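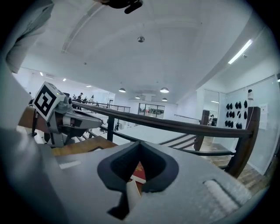

Folie 1: Handgreifer am Treppengeländer, obere Ebene

Sprechnotizen Draler-Handgreifer, Stand 05.03.2022

Kurz begrüßen, dann gleich zum Gerät. Die Preisliste kommt erst bei Folie 4.

Zu Folie 1: Auf den dunklen Fingerpad mit der Kerbe hinweisen. Der Pad ist ein Verschleißteil, Bestellnummer 402. Links der zweite Greifer mit dem weißen Markerwürfel obendrauf. Das grüne Lämpchen daneben erwähnen, Fragen dazu später.

Lieferumfang: zwei Handgreifer, zwei Markerwürfel, Ladegerät, Koffer. Die Software Sinaga ist im ersten Jahr enthalten, danach Verlängerung über Plivport.

Preis: 3.210 Euro netto pro Paar. Ersatzpads im Beutel 208 Euro. Bitte nicht über Rabatte sprechen, das macht der Vertrieb.

Was uns beim Testen nicht gefallen hat, offen sagen:
- Der Koffer ist zu eng, die Würfel müssen jedes Mal ab.
- Die Anleitung gibt es bisher nur auf Englisch.
- An Treppen braucht man Übung, weil man beide Hände voll hat. Zu zweit arbeiten.

Vergleich mit Wallside nur auf Nachfrage. Deren Set ist leichter, hat aber keine wechselbaren Pads.

Leihgeräte: 100 Euro pro Woche, Anrechnung beim Kauf. Die nächsten freien Termine sind im September.

Danach Fragen, Geräte herumgeben. Koffer am Ausgang wieder einsammeln.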